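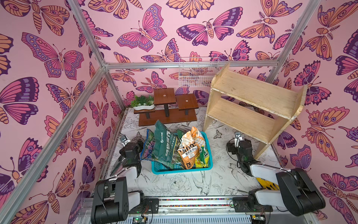 Murray Sheehan wrote in after my last page to ask whether a person could learn anything about tidying from a robot open day, or was it all cables and handshakes. Fair question Murray. Yes, a fair bit.

So. Open day at the Clornska workshop in Protville, 2 hours, cold coffee, standing room. Two arms on one rail, a basket of garden bags and a wooden shelf. Ljubica Kadrić ran the demo and let us ask whatever we liked. My notes, typed up fast before I lose them.

Bags of potting mix and feed - keep them upright in an open plastic basket. Flat on a shelf they slump and you can't read the front. Tall ones first, little packets in the corners.

Fold the tops over. A crumpled top is hard for a gripper to get hold of, she said, and no picnic for me with wet gloves on either.

Don't fill the basket so tight you cant get fingers in between. Obvious. I do it every spring.

Angle the shelf in toward where you stand. Saves a lot of leaning.

Wire basket on the back wall is a good spot for twine, labels, the small stuff that walks off.
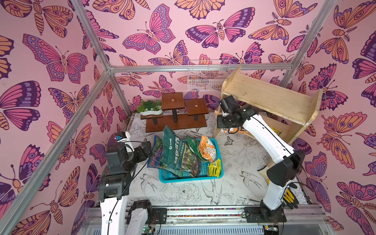
Page last changed: December 3, 2018

More from the day. Small packets on the lower level of the shelf. Mine were up top and came down on my head in June, so that's getting fixed.

Clear the bench before you start the job - Ljubica does this every time, arms or no arms. Clip cables where teh arms or your elbows won't drag them. I used old bread ties at home, holding so far.

Somebody asked about patterned paper on a workshop wall. I'm for it. Wipe-clean if you can find it, and tape the seams.

Next open day is at Palaniappan, bigger room I hear. Bring your own mug. Parking is round the back by the loading door, 14 spaces and they go early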